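Projet Fallside - Manipulation d'objets souples
Compte rendu de la réunion de suivi du 2025-01-02
Lieu : salle de réunion de Fleltutthorpe, et à distance pour Wulside et Schouten

1. Ouverture et approbation du compte rendu précédent

La séance s'ouvre par des vœux échangés un peu en désordre, la liaison avec Wulside ayant mis du temps à s'établir, et par des remerciements chaleureux à celles et ceux qui ont accepté de relire les annotations pendant la pause. Le compte rendu précédent est approuvé avec une seule correction : au point 4, il faut lire « tension du câble » et non « tension d'alimentation », ce qui avait beaucoup inquiété Schouten.

2. Méthode de découpage par repères de couleur

L'équipe de Fleltutthorpe reprend l'exposé de la méthode, à la demande des participants qui n'avaient pas pu suivre la présentation d'origine. La tâche reste le cheminement d'un câble entre des supports vissés sur une table optique. Jusqu'ici, chaque démonstration téléopérée était apprise d'un bloc, de la première saisie au dernier engagement, et la politique obtenue se perdait volontiers au milieu du parcours, là où le câble prend du mou et où toutes les positions finissent par se ressembler.

L'idée est de faire porter la progression par le câble lui-même. Des bagues de couleur le divisent en tronçons, et chaque tronçon correspond à une phase : approche, saisie, mise en tension, engagement. Le modèle reçoit, en plus des images, l'indication du repère vers lequel il travaille. Il est rappelé que l'ordre retenu est vert, rouge, bleu, puis jaune, et que toute annotation qui s'en écarte doit être renvoyée à la relecture, même si elle semble se comprendre toute seule.

L'équipe insiste sur la partie du câble comprise entre le rouge et le bleu. Le creux qu'il y forme n'est pas traité comme un défaut de pose : on souhaite au contraire que le modèle apprenne à en tenir compte avant de tirer vers la bride.

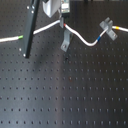 Wulside se demande alors si l'on n'apprend pas surtout à suivre des couleurs, et ce qu'il restera de tout cela le jour où l'on posera un câble nu, comme en ont tous les industriels. La remarque est jugée très juste et occupe une bonne partie de la matinée. Fleltutthorpe répond que les repères servent à l'apprentissage et qu'un essai de masquage est prévu, dans lequel les bagues sont repeintes numériquement de la couleur de la gaine sur une part croissante des images. Wulside se dit rassurée sur le principe, un peu moins sur la qualité du masquage lorsque la pince couvre à moitié une bague, et propose d'envoyer ses propres scripts, qui sont lents mais soignés.

3. Résultats de la première campagne

Le jeu de données compte désormais 2000 démonstrations, réparties sur 8 dispositions de supports. Deux de ces dispositions ont été mises de côté pour l'évaluation et ne doivent servir à aucun réglage, pas même « pour voir ».

Sur les dispositions vues à l'apprentissage, le découpage par repères améliore nettement l'enchaînement des phases. Les reprises inutiles se font plus rares et, lorsqu'une saisie échoue, le robot revient au repère précédent au lieu de recommencer toute la séquence - ce dont tout le monde s'est réjoui, car c'était le comportement espéré depuis le début. Sur les dispositions mises de côté, le gain existe aussi, mais il est plus modeste et varie beaucoup d'une initialisation à l'autre. Schouten demande que les deux cas soient présentés dans des tableaux distincts, avec toutes les initialisations, y compris les mauvaises. Accord général.

Les échecs restants se concentrent sur l'engagement final. La vue fixe renseigne bien sur la forme générale du câble, mal sur ce qui se passe au voisinage immédiat d'une fixation. La caméra de poignet complète utilement cette vue, à condition d'accepter les reflets de la plaque, qui blanchissent par endroits les pièces grises et gênent la détection de leurs bords.
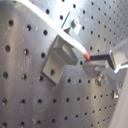 Fig. 2 - Vue du poignet : extrémité rouge au contact de la pièce noire rainurée, équerre grise sur la plaque perforée.

Une discussion s'engage sur ces reflets. Changer l'éclairage en cours de campagne romprait la continuité des données, et personne n'y tient vraiment. On convient de garder l'installation telle quelle et d'ajouter des variations de luminosité à l'entraînement, en commençant par la seule vue du poignet. Wulside aurait préféré traiter les deux vues en même temps, mais se range à l'avis commun, étant entendu que la question sera rouverte si l'effet est nul.

4. Critère de réussite

Le critère employé jusqu'ici (câble passé dans tous les supports à la fin de l'essai) est jugé trop grossier. Un essai peut être perdu à la dernière fixation après un parcours irréprochable, et il compte aujourd'hui autant qu'un essai où la pince n'a rien saisi. Il est décidé de noter également le dernier repère atteint. Schouten souhaite que le critère strict demeure le chiffre principal, ce qui est accepté sans difficulté.

5. Suites à donner

Fleltutthorpe : lancer l'essai de masquage et relire les annotations où l'ordre des repères est douteux.
Wulside : transmettre les scripts de masquage avant la fin de janvier, avec une notice, même courte.
Schouten : proposer une grille de notation des échecs à l'engagement.
Tous : relire la section « Méthode » du rapport et y porter les remarques directement dans le document partagé, sans passer par des messages séparés.

6. Divers

Le nommage des épisodes diffère encore entre les sites. La convention de Wulside est adoptée, les anciens fichiers gardant leur nom. Le point sur le stockage, faute de temps, est reporté à la prochaine réunion.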